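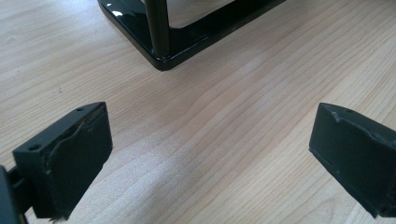 那年十一月我接手Skuto，头一件事就是想把那段叫“等一等”的代码删掉。函数名真的就是这三个字的拼音，连下划线都没有，一口气连着写，像谁在走廊那头喊你。Skuto是我们做的规划程序，前面接着一套叫Allenero的感知模块，Allenero看见什么，Skuto就照着什么去想路怎么走。我们那阵子做的活说起来很小：让它学会把夹爪送到一个架子跟前，停稳，别碰着。桌上那个架子是黑的，亮得像刚上过漆，底座的扁条上总趴着一块白晃晃的反光，从框子中间望进去又是浅色的木头，一条一条的细纹；Allenero最怕的就是这种东西，亮的地方它以为是个实实在在的角，黑的地方它以为什么也没有。“等一等”做的事情，就是在它犯糊涂的时候，让后面的Skuto先别急着动脑筋。

我在Custo算是新人，不过也不那么新，三十多岁的人了，在别处写过好些年调度程序，脾气也养出来了，见不得代码里有不明不白的等待。我母亲常说我从小就这样，家里那座钟慢了，我不去拨指针，偏要把后盖拆开，看看是哪个齿轮在偷懒，拆完了钟也就不走了，最后还是她抱着去街口找人修。她在电话里讲这件事讲过很多回，每回讲到修钟的钱，数目都不一样，我也由着她讲。

那段代码一共没有几行。它存着最近的12帧画面，一帧一帧地比，要是那块最亮的地方和架子底座的拐角走得不齐，它就把亮的那一块放到一边去，再等40毫秒，重新问Allenero一遍。旁边有一行注释，写着“先别删，冬天再看”。没有署名，提交记录又在一次搬仓库的时候搬丢了，只剩一个总的日期，什么都查不出来。我问了一圈，有人说是早先在Yorath老楼里干活的那批人写的，有人说不会，老楼那批人从来不写注释。我听完觉得等于没问。

Yorath这地方您要是没来过，我就多说两句。它在一条河的拐弯处，冬天天黑得早，下午泡一杯茶，茶还没凉，窗户外头就灰下来了。我们的办公室在二楼，楼下是一家卖灯具的铺子，铺子里的灯整天亮着，到了傍晚，楼上反倒显得暗，大家就这个说开灯那个说再等等，推让一会儿，总归是坐得离开关最近的人站起来。我那时候坐得离开关最近，所以一整个冬天的灯差不多都是我开的。我说这个，后头是有用处的。

头一个礼拜我没敢动它。第二个礼拜，我看了看耗时的表，规划走一轮，单是“等一等”就吃掉了老大一截，心里就开始痒。您想，一个程序，好端端的，每到要紧处就停下来发一会儿呆，问它为什么，它说冬天再看。现在不就是冬天了吗？我这么一想，手就搭上去了，开了一个分支，把那段话连注释一块儿拿掉，又顺手把前后收拾了一遍，变量名改得整整齐齐，还给自己倒了一杯热水，很得意地坐在那儿等测试跑完。

测试用的是我们攒下来的59段示范录像，每一段都是人握着夹爪，朝架子慢慢地送过去。程序把录像从头看到尾，在每一帧上都要回答：架子在哪儿，手在哪儿，要是换了你，下一步往哪儿走。答得和人差得不多，就给一个绿的；差得多了，给一个红的。那天下午屏幕上一路绿下去，快得我都有点不好意思，从前要跑一顿饭的工夫，现在一杯水还没喝完。到末尾冒出来2个红的。

我当时是怎么想的呢，说出来难为情。我想，这么多绿的，两个红的，一定是录像不好。指垫旧了，边上都毛了，上沿翘着一道波浪似的棱，说不定是Allenero把那道翘起来的棱当成了别的什么。我甚至已经在合并说明里写好了一句话，说这两段数据质量存疑，建议剔除。这句话写得很顺，我读了两遍，还把“存疑”改成“不佳”，又改回“存疑”，觉得自己为人很厚道。

幸好那天要合并得有另一个人点头，偏偏大家都走得早。我一个人坐着没事干，就把那两段红的拖出来，一帧一帧往前推，想找一张最能说明问题的截图贴上去。推着推着，我发现Skuto画出来的那条路线是很好看的，一条弯弯的线，光滑极了，比人走的还光滑，只不过它绕开的那个地方什么都没有，就是一片空桌面；真正立着那根圆柱子的地方，它倒是坦坦荡荡地穿了过去，一点也不犹豫。

我把Allenero的输出叠上去看。它说架子的角在那块白光上。再往后推几帧，白光沿着底座的边滑过去一点，它就说架子也跟着滑过去一点。架子一个铁家伙，好好地搁在桌上，在它眼里却像一条小船，手往左来，船往右漂。Skuto呢，老老实实地给一条漂着的船让路。

我不知道您有没有过这种时候，看一个程序出错，看久了，竟有点心疼它。它没有偷懒，也没有胡来，前头递给它什么，它就全信了，信得那么认真，还把路画得那么光滑。要说错，错在我把那个拉着它袖子的人给撵走了。

我又去翻那五十多段绿的，翻到很晚。它们多半光线柔和些，反光糊成一片，爬不动，Allenero拿不准，就老老实实退回去认底座的拐角，所以没出事。那两段红的，反光又白又窄，偏偏手又走得快。我坐在那儿，窗户外头是楼下灯具铺子透上来的光，忽然就想起自己每天傍晚站起来开灯的事。那两段录像，记录表上写的时间都是傍晚。灯一开，光从上头直直地打下来，架子就亮了。夏天天长，大家收工的时候太阳还没落，谁会开灯呢？所以到冬天才要看。写注释的那个人，一定也坐得离开关很近。

这么一想，我把凳子往后推了推，笑了一会儿。一个不知道是谁的人，隔着不知道几个冬天，在同一个傍晚的时辰里，大约也对着一块白光发过愁，然后写了这么几行，又懒得讲清楚，或者是急着去赶末班车，就只写了半句。我要是在路上碰见这个人，是要请他吃一碗面的，吃完了再埋怨他两句。

第二天我没有把代码原样放回去。删都删了，总要还得比借的好一点。我把“等一等”拆成了两截，一截放在Allenero那头，专管看那块亮的地方和底座走得齐不齐；一截留在Skuto这头，只有前面说了“我拿不准”，它才停下来，前面要是有把握，它一毫秒也不用等。为这句“我拿不准”，我花了好几天。Allenero原先是不会说这句话的，它只会报一个位置，再报一个分数，分数又总是很高，像有些小孩子，不管会不会，手先举起来。我给它添了一个字段，让它可以把手放下。字段的名字我想了很久，起得文绉绉的都不合适，最后就用了最笨的那个，叫“不知道”。

改好那天，我照旧把录像一段一段喂进去，旁边摊着记录纸，一边看它画线，一边把手边那杯茶喝得没了味道。手握着夹爪朝架子去，两根指头张得开开的，中间是光溜溜的木头。Allenero报一个位置，又报一个位置，忽然报了一个“不知道”，Skuto的线就在那儿停住，过了一小会儿，又接着往前画。我看得出了神，嘴里大概还念叨了一句，它会停了，你们看，它会停了。

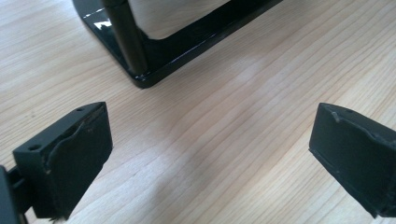
隔着两张桌子有人慢悠悠地回了一句，说会停是好事，可你得想想，要是它一路都说不知道，规划那头是不是就一路站着不动，站到天亮去？说完还补了一句，当年写“等一等”的人只肯等40毫秒，恐怕就是怕这个。

我愣了一下，心里先是不服，随后又很服。我光顾着教它停，忘了教它停多久。要是灯下的反光一直在爬，Allenero一直拿不准，Skuto就真会在那儿站成一棵树。老代码里那个数字，我一直当它是随手填的，填40和填50有什么两样呢？现在才回过味来，那人等这么一小会儿，等完了再问一遍，问完不管答得好不好，都得往前挪一点点，因为手一挪，反光也跟着挪，说不定下一眼就看清了。站着不动，看到的永远是同一块白光。

于是我又改。停了，再问，还是不知道，就顺着刚才最有把握的方向，挪很小的一步，挪的时候离架子宁可远些也别近，挪完再看。这一改又是好几天，中间还改坏过一回，Skuto变得胆小得不得了，挪一步退一步，在桌面上空来来回回画出一小团毛线。我把那团毛线存了下来，设成了电脑的桌面，有人路过问我是什么，我说是我上个礼拜的工作。

母亲打电话来的时候，我正好在弄这个。她问我忙什么呢，我说在教一个程序，看不清的时候慢慢走。她说这还用教？走夜路不都是这么走的。我说是啊，可是它没走过夜路。她就在那头笑，笑完又说起那座钟，说修钟的师傅当年还多收了她一块手表的钱，也不知道是怎么算的。我夹着电话听，眼睛看着屏幕，那天五十九段里最后一段红的刚好转成绿的，我没敢出声，怕打断她。

合并是在一个傍晚做的。另一个人坐到我旁边，把改动从头看到尾，看得很慢，看到那行旧注释的时候停下来，问我这个还留不留。我本来已经写好了一大段新的，把反光、灯、底座的拐角、为什么是12帧、为什么是这么点时间，全都讲得清清楚楚，长得要滚好几屏，唯恐后头的人像我一样瞎猜。可真要把旧的那行删掉，我又舍不得了。想来想去，把它挪到了最上面，一个字没改，“先别删，冬天再看”，底下再接我那一大段。那人说你这注释比代码还长，我说我知道，我这个人写什么都长。

屋里这时候已经很暗了，我们两个的脸都叫屏幕照得发蓝。他问要不要开灯，我说再跑一遍，跑完就开。他说行。过了一会儿他又问，那要是到了夏天呢？我说夏天也再看看吧，就在那段注释的末尾又添了一行，然后站起来，去够墙上的开关。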